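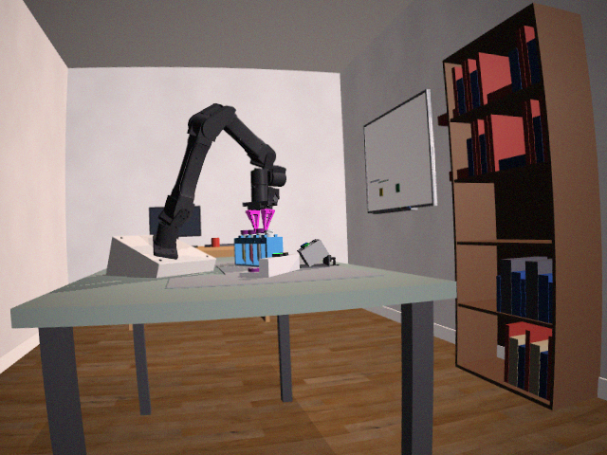
Projects > Workshop builds > Granard bench > README

Print this page | E-mail this page

Granard bench: simulated tube rack cell

Granard is a one-arm bench for moving capped sample tubes between a rack and a small instrument. The real one is being built in the back half of a garage. This folder holds the simulated version, the scripts that drive it and the recordings made so far. Everything here comes from the simulator. Nothing in this release was recorded on the real arm.

What is in the scene

The arm is mounted on a wedge base at one side of the table and carries the printed gripper, the magenta one with openwork fingers. The blue tube rack stands under it, with the white box in front and the tilted grey device further along, all grouped on or around the thin mat. The room (whiteboard, bookcase, desk behind the table) is only background and has no collision shapes apart from the floor and walls.

The rack model was drawn by Fiorella Cattaneo. The fingers are version 5 of her design, exported from the same file we print from, so a change to the fingers should be made there first and then exported again. Please don't edit the mesh by hand - we did that once in April and spent an evening looking for a gap that wasn't in the print.

Contents

scenes/ - table, room and objects
arm/ - joint limits, base mount, wrist plate
gripper/ - finger meshes and simplified collision shapes
runs/ - recorded episodes, one folder each
tools/ - playback, checking and export scripts
notes.txt - Meron's build notes, in no particular order

Recordings

There are 669 episodes in runs/. Each one has joint positions, the gripper command, the pose of every loose object and a result flag. The longest is 2,114 steps. Positions are in metres and angles in radians. Episodes were driven by hand from a keyboard by Meron Tamiru or by the Nusmont script, and the "source" field says which.

The result flag is set by the checker, which looks at the final tube position and nothing else. A tube that was knocked against its neighbour on the way out still passes. If you care about that, use the contact log.

Running it

Install the packages in requirements.txt, then start tools/play.py with the name of an episode folder. Add --slow if you want to watch the fingers close. The Plitik viewer works as well but draws the whiteboard back to front.

The simulator runs at 100 steps a second. Changing this in the config will not rescale old recordings.

Known problems

- Caps stick to the fingertips if friction is set too high. The default is a compromise.
- Collision shapes for the rack are plain boxes, so a tube can catch on a corner that isn't drawn.
- The wrist can be driven through the mounting plate by a bad command. No check for this yet.
- Shadows under the table are heavy. Lighting is fixed in this release.
- The Jasińska solver gives different results on different machines. Use the default one for anything you want to compare.

Changes since the last release

Base mount angle corrected to match the cut wedge. Nearly all the old episodes were replayed and kept; those that failed are in runs/old and are not in the count given earlier. Bookcase textures made smaller.

To do

Match the gripper closing speed to the real motor. Add the cable along the upper link. Measure the garage table again, Fiorella thinks it's been planed.

Print this page | E-mail this page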